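Povville Town Council: council tax questions

When is the bill due?
The first instalment falls in May. Payment can be spread over 5 instalments on request to the Pralletgate office.

What counts as a small property?
Any dwelling with a rateable value under 4000. Small properties receive a fixed reduction of 200 on the yearly bill.
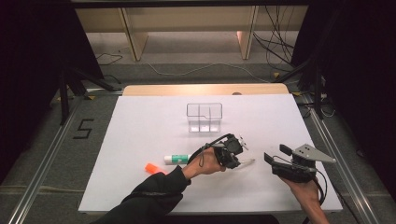 Amerley Arthur asked whether the reduction carries over when a house is sold partway through the year. It does not; the new owner must apply again within 31 days of completion.

Can I appeal?
Yes, in writing. The bill remains payable while the appeal is open.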